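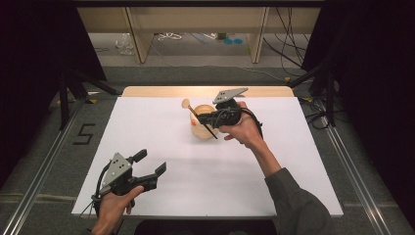

Chapter 2
Planning and Budgeting for Equipment

Learning outcomes

After completing this chapter, students should be able to prepare an itemized equipment budget, distinguish purchase cost from operating cost, and schedule an order around a fixed start date.

A department that decides to buy hand-held grippers often begins with the price of the gripper. This is a reasonable place to start and a poor place to stop. Cables, mounts, stands, work tables and spare jaw fingers all belong on the same sheet, along with the hours of the staff who will set them up.

Consider the Netthorpe teaching laboratory, which was given 60 days to equip a new work area. Its coordinator, Rocío Lozano, obtained quotations from two suppliers, Istcombe and Mohmand. The Istcombe price was lower, but delivery was quoted separately – and the warranty ended after 30 days. The laboratory chose Mohmand and placed its order in July.

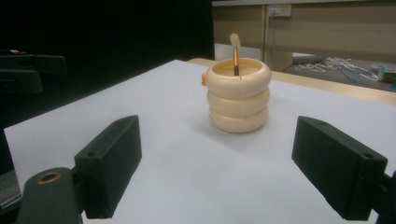 Should small household objects used for practice tasks be included in the equipment budget?

They should be entered on their own line, under consumables. Such items cost little one at a time, but they are replaced often, and a budget that leaves them out will run short before the year ends.

Section 2.1 sets out the Netthorpe budget in full. Students should read it together with the worksheet on page 31 and note which costs recur each year.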